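Chapter 7
Consumer Demand and the Price of Related Goods

Learning objectives
After studying this chapter, the student should be able to:
1. Define cross elasticity of demand.
2. Distinguish substitutes from complements by the sign of the coefficient.
3. Compute the coefficient from a simple schedule.

7.1 Introduction

The demand for a good depends on its own price and also on the prices of other goods. When the price of tea rises, some households buy more coffee. When the price of printers falls, more ink is sold. Goods of the first kind are called substitutes; goods of the second kind are called complements. Footwear for indoor and outdoor use is, for most buyers, neither.

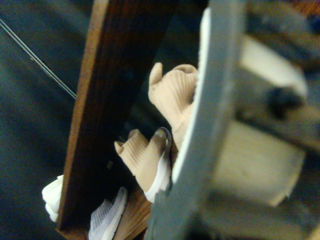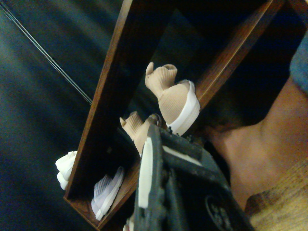
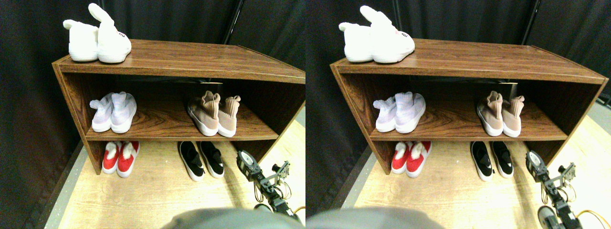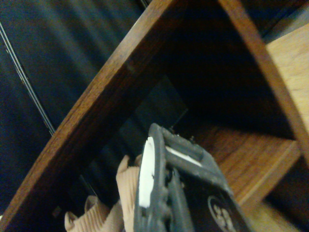 7.2 Measuring the Response

Cross elasticity is the percentage change in the quantity demanded of good X divided by the percentage change in the price of good Y. All other prices and money income are held constant.

Suppose that in the town of Pinheiro two brands of soap, Rorkar and Cakora, are sold. The price of Cakora rises by 10 percent, and monthly sales of Rorkar increase from 739 to 868 bars, a gain of 129. The percentage change in quantity is 17.5, and the coefficient is therefore +1.75. The positive sign shows that the two brands are substitutes.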